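**To:** Orelero members' list
**From:** Hywel Prosser, Office of Public Programs, Jullthorpe
**Subject:** Re: November open day, request for details on the manipulation demonstration

Dear members,

Thank you to those who wrote with questions following the first announcement. One of the messages raised points that apply to most visiting parties, and I am replying to the full list with the sender's permission.

> From: Visits Coordinator, Bevan Community College
>
> We would like to bring a group of students to the November open day. Could the organizers confirm the following before we submit our form?
>
> Will the arm be working on real objects, or only moving through a set path? Several of our students attended last year and saw a welding cell running without parts, which they found hard to follow.
>
> Will visitors be able to see what the arm's own camera sees? Our instructor teaches a unit on machine vision and would like to refer to it afterward.
>
> Is there a limit on how many people may stand at the table at one time? Two of our party will need seating.
>
> Finally, is the demonstration in the same hall as the Oseck conveyor display, or will we need to allow time to walk between them?

I will take these in order.

The arm will handle real objects. The demonstration concerns kitchen and household items, which were chosen by the laboratory because they differ in shape, weight, and surface, and because visitors already know how they ought to be held. The arm works at a white table with the items set out within its reach. The layout is changed between sessions, so parties attending at different hours should not expect to see the same arrangement.
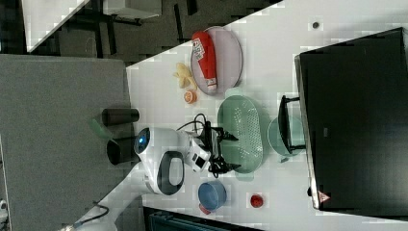 *The demonstration table from overhead, with the gripper beside the green colander.*

Staff will select one item at the start of each session and explain how the grasp is to be made. The colander is the item most often requested by instructors. Its rim is raised and its base is full of holes, and both matter to a gripper with two fingers. The toy banana and the squeeze bottle are better suited to younger visitors, and group leaders may ask for either one when they check in.

Please advise students that an attempt may fail. The laboratory does not rehearse the sessions, and staff will not step in to correct the arm unless there is a safety concern. When a grasp is missed, the operator will say what happened and try again if time allows. In last year's written comments, several instructors described the missed attempts as the most useful part of the visit, and the laboratory has asked that we keep to this practice.

With regard to the second question, the view from the camera at the wrist will be shown on a screen facing the visitors. I would ask instructors to prepare their groups for the quality of this picture. The camera is small and sits very close to the work. Thin parts can blur, and light from the ceiling can wash out a pale surface. A row of holes may read as dark in one area and as bright white in another, depending on the light passing through them. The instructor at Bevan may find this a helpful case for the vision unit, as a program that looks only for dark circles would overlook a good part of the pattern.

The two gripper fingers remain in view along the bottom of the wrist picture, which helps visitors judge where the arm is in relation to the object. Questions about the camera should be held until the operator has brought the arm to a stop.
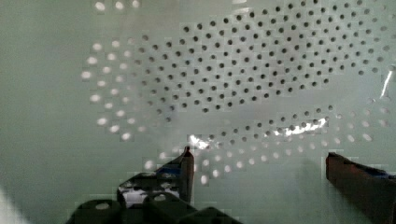 ## Arrangements for visiting parties

**Standing room.** Parties will be divided into two groups at the table, with the second group viewing the overhead picture from the benches until the groups change places. Seating will be held for anyone who requests it on the form. No one may reach across the table edge, including between sessions.

**Location.** The demonstration is not in the same hall as the Oseck conveyor display. The walk is 800 feet, indoors, and fully accessible. Please allow time for it when choosing your session.

**Hours.** Doors open at 9:30 a.m. The last session of the day begins at 3:15 p.m., and late arrivals will be placed in the next session that has room. There is no session over the lunch hour.

**Photography.** Personal photography is permitted without flash. Anyone wishing to record a full session should write to this office beforehand.

**Forms.** Each party should send a single form, signed by the group leader. Forms sent in for last year's event cannot be carried over. Parties that have already written to me by email must still complete one.

The parking map is unchanged from the first announcement. The bus bay on the north side is reserved for school vehicles and should not be used by private cars.

Further questions may be sent to the list or to this office directly.

Respectfully,

Hywel Prosser
Office of Public Programs
Jullthorpe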